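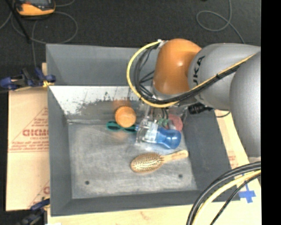

Mixed items in a gray bin, KUKA arm at right.

Perlow 700 Cable Seal for Bonded Freight

Single-use cable seal for containers, box trailers, rail wagons and tank valves moving under customs control. Supplied numbered, in sequence, in cartons of 300.

Description

The Perlow 700 consists of a lock body and a steel cable fixed to it at one end. The free end is passed through the door hasp or valve handle, fed into the body and pulled tight by hand. The locking mechanism lets the cable travel in one direction only. The seal cannot be reopened and must be cut off. Once cut, the cable strands spread and will not pass through the body again.

The adjustable loop suits doors where the hasp holes do not line up well enough for a bolt seal. It can also be passed around both locking bars of a container door.

Specifications

Cable: galvanized steel, non-preformed
Cable length: 300 mm standard, 1010 mm long version
Body: aluminum, anodized
Marking: laser, serial number and barcode
Colors: blue, yellow, plain
Removal: cable cutter (not included)
Carton quantity: 300 standard, 100 long version

Numbering and records

Serial numbers are not repeated within a customer prefix. Each carton has a label showing the first and last number inside. A file of the numbers shipped is sent with the invoice and can be loaded into Enora or any seal register that accepts comma-separated files. Customers who need an agency prefix or a company name on the body should state this when ordering. Custom marking cannot be added to stock seals.

Keep unused seals in a locked store and issue them in number order. Damaged seals should be entered in the register as void and kept with the trip papers until the entry is closed.

Fitting

1. Check the serial number against the transit document before the seal leaves the store.
2. Pass the cable through the hasp. Do not loop it around the handle alone.
3. Insert the free end into the body and pull until no slack remains.
4. Pull back on the cable to confirm that it holds.
5. Record the number, vehicle and time.

Do not trim the tail shorter than the width of the body.

Related items

Folico cable cutter, long handle
Folico seal register, paper, numbered pages
Zhuravel bolt seal, for doors with aligned hasps
Zhuravel plastic strip seal, indicative use only

Ordering

Standard blue and yellow seals ship from stock. Custom marked seals are made to order, with a minimum of one carton. Long version orders placed now will ship in April. Seals are sold to carriers, warehouse keepers, brokers and public agencies, and a business registration number is required with the first order. Opened cartons are not accepted for return.

Page updated Sun 26 March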